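Reheating cooked chicken: drumsticks, thighs and wings
Kitchen notes, page 9
Revised 6/12/24 by Loretta Montoya

These notes cover leftover cooked pieces on the bone. Boneless meat heats faster and dries sooner, and has its own page. Times are for a fan oven and a shelf in the middle position.

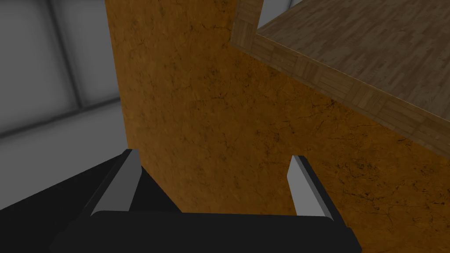
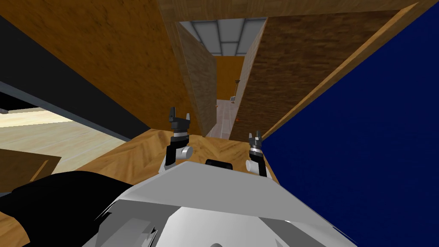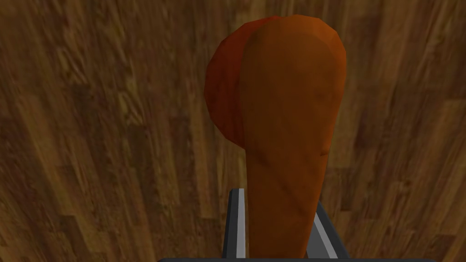

Can cooked drumsticks be reheated from frozen?

Thaw them first in the fridge, overnight, on a plate with a rim. A frozen drumstick heats unevenly: the thin end is dry and hard before the meat against the bone is hot.

Storage before reheating

Cool the pieces in a single layer and get them into the fridge within an hour or two of cooking. Stacked pieces hold heat in the middle of the pile. Once cold they can go in a lidded box. Use within 2 days. Write the day on the lid with a wax pencil, which wipes off with a dry cloth.

Do not store pieces in their own gravy if the skin is wanted crisp. Keep the gravy in a separate jar.

Oven method

1. Take the chicken out of the fridge while the oven heats to 180 C.
2. Put a wire rack over a shallow tin. Add two tablespoons of water to the tin, under the rack.
3. Lay the pieces on the rack without touching. Cover loosely with foil, shiny side either way.
4. Heat for 21 minutes. Large thighs may need longer.
5. Remove the foil and give a further 5 minutes to dry the skin.
6. Check that the thickest part is steaming hot right through. A probe should read at least 75 C. Keep the tip off the bone, or the reading will be wrong.

Glazed pieces catch quickly once uncovered. With honey or brown sugar in the glaze, leave the foil on for the whole time and accept softer skin.

Pan method

Suitable for one or two pieces. Use a heavy pan with a close lid. Add a spoonful of stock, put the lid on and keep the heat low, turning the pieces every few minutes. Take the lid off at the end and raise the heat to drive off the liquid. Test as for the oven method.

Microwave

Quick, but the skin goes limp. Arrange drumsticks like spokes with the thick ends to the outside of the plate. Cover, heat on medium power, turn the pieces over halfway through, then stand for two minutes before testing. Ovens differ in power — test every piece, as one may be hot and its neighbour cold.

Reheat once only. Anything left on the plate after that goes in the bin.

Cleaning the rack

Soak it while still warm in hot water with a spoonful of washing soda. Wear gloves. Do not use soda on aluminium, which it will darken and pit. Rinse, and dry in the oven as it cools. A stiff nylon brush clears the joints where the wires cross.

Correction

An earlier version of this page gave the oven temperature for an oven without a fan. Béla Somogyi wrote in to point this out. For an oven without a fan, set 200 C and keep the times the same.

See also: Stock from roast bones; Keeping skin crisp under a sauce; Probe thermometers, testing in iced water.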